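Fliscombe talk, speaker notes, v.4
Slot is 30 minutes including questions. Talk slower than last time.

OPENING
Thank Nataša for the invitation. Say the title out loud, "Two Grippers, One Washing Machine," and wait for the laugh. If no laugh, move on briskly.

We wanted to know which gripper to buy more of. Szilágyi wanted a spreadsheet. Dušan wanted the yellow one, and had wanted it before we tested anything. Declare this up front so the audience can watch me being fair.

SETUP
White on the left arm, yellow on the right. Same arms, same controller, same clothes. After each block we swapped sides, which meant re-running the cables and listening to Hafþór's views on cables. Do not repeat his views, there may be students.

Task is to get clothes out of a basket and into a front loader. Five blocks, 199 attempts in all. It should have been 200. Someone will ask. The last one went to lunch.

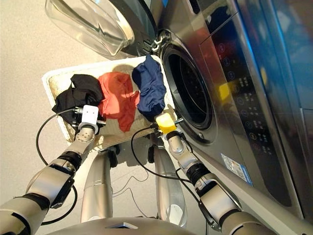 Cloth is where the data sheets go quiet. Every gripper vendor will show you a video of an egg. I have yet to meet a vendor who will show you a sock. Pause here.

WHAT WE SAW
White: better on a single layer, gentler closing, slips on anything heavy. Once it has lost a sleeve it carries on to the drum with great confidence and lets go of nothing at all. The controller logs this as a success — more on that in a minute.

Yellow: holds whatever it gets, including the basket. Three of our four emergency stops were basket related. Dušan calls this "commitment."

Dark clothes gave the head camera trouble against the dark drum. We blamed the grippers for most of a week before Valdir looked at the depth images. Own this one, people like it when you own things.

RECOMMENDATION
Yellow for heavy stuff, white for thin stuff, and fix the grasp check before spending money on either. Dušan has asked me to say he was right. Tell them he asked.

QUESTIONS I WILL GET
Why not suction? Živko tried it at Janthorpe in October. Refer them to Živko.
Did you try folding? No. Next question.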